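# Arrumar a loiça: relatório do projecto

Março de 2021

O nosso grupo escolheu estudar o escorredor de loiça, o que provocou algum riso na turma. Mantivemos a escolha.

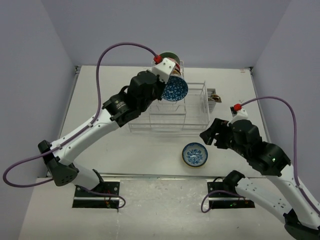 A pergunta de partida era simples: porque é que a mesma loiça cabe num dia e no seguinte já não cabe? Começámos em Setembro, com um orçamento de 70 euros, quase todo gasto em taças. Desenhámos 5 disposições, a que chamámos «planos» para parecerem mais sérias.

## O que fizemos

Usámos um escorredor transparente com um pequeno porta-talheres na ponta direita. Os pratos foram para a ranhura de trás, ao alto e encostados uns aos outros. As taças ficaram para o fim – foi esse o nosso erro no plano 1, repetido com convicção no plano 2.

## Resultados

- Os pratos nunca deram problemas. Pouco há a escrever sobre eles.
- As taças, deitadas de lado, ocupam menos largura, mas rebolam.
- A taça pequena de flores azuis e rebordo amarelo-dourado sobrou em três planos. Tem direito a anexo próprio.

## Limitações

Só testámos um escorredor. O modelo Cudiseck, que queríamos comparar, custava mais do que o orçamento inteiro. Também não medimos o tempo de secagem, apesar de o termos prometido na proposta. A tabela dos planos 3 a 5 segue no anexo B.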